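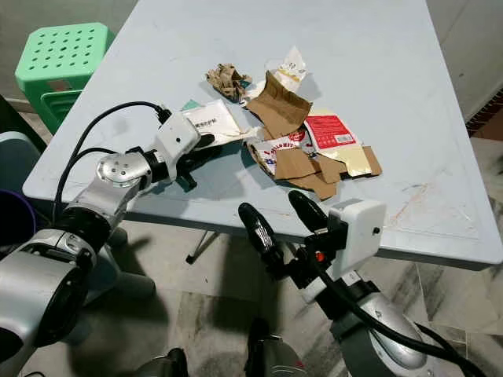 4. Setting up a public hearing

This section covers creating a hearing record in Korutley, adding witnesses and releasing the notice. You need Clerk or Senior Clerk rights. If the Hearings tab is grayed out, ask your site administrator to change your role.

4.1 Create the record

1. Sign in and open Hearings > New.
2. Type the title as it should appear on the public notice. The title field holds 100 characters. Longer titles are cut when the notice prints.
3. Choose the hearing type: Open, Closed or Part Closed. You cannot change the type after the notice is released.
4. Enter the date, start time and room. For a hearing held in more than one time zone, enter the local time of the room. Remote witnesses see their own local time on the invitation.
5. Click Save Draft.

Note: A draft is visible only to clerks in your office. Members do not see it until step 4 of section 4.3.

4.2 Add witnesses

1. Open the draft and click Witnesses.
2. Click Add, then enter the witness's name, title and organization. For a witness from a foreign government, also fill in the Country field and check Through Embassy. The invitation will go to the embassy contact and not to the witness.
3. Set the deadline for the written statement. The default is two business days before the hearing.
4. Drag the names into speaking order. Witnesses in the same row are seated as one panel.
5. Click Send Invitations.

A hearing can have up to 40 witnesses. Written statements must be PDF files. Statements longer than 2,000 words are accepted but marked Long in the list.

Caution: Do not upload classified or sealed papers to the Statements folder. Everything in that folder is published when the hearing opens, including attachments. Use the Cosstead secure store and paste the reference number into the Restricted field.

4.3 Release the notice

1. Click Preview Notice and check the title, room and witness list.
2. Fix any line shown in red.
3. Select the mailing lists that should get the notice. Press and Members are selected by default.
4. Click Release.

If a witness withdraws after release, set their status to Withdrawn. Deleting the name breaks the link to any statement already filed.

If you see error 448, the room is already booked for that time. Pick another room, or open the Calendar tab to find out which office holds the booking.

To postpone a hearing, see section 6.

Last updated September 19, 2025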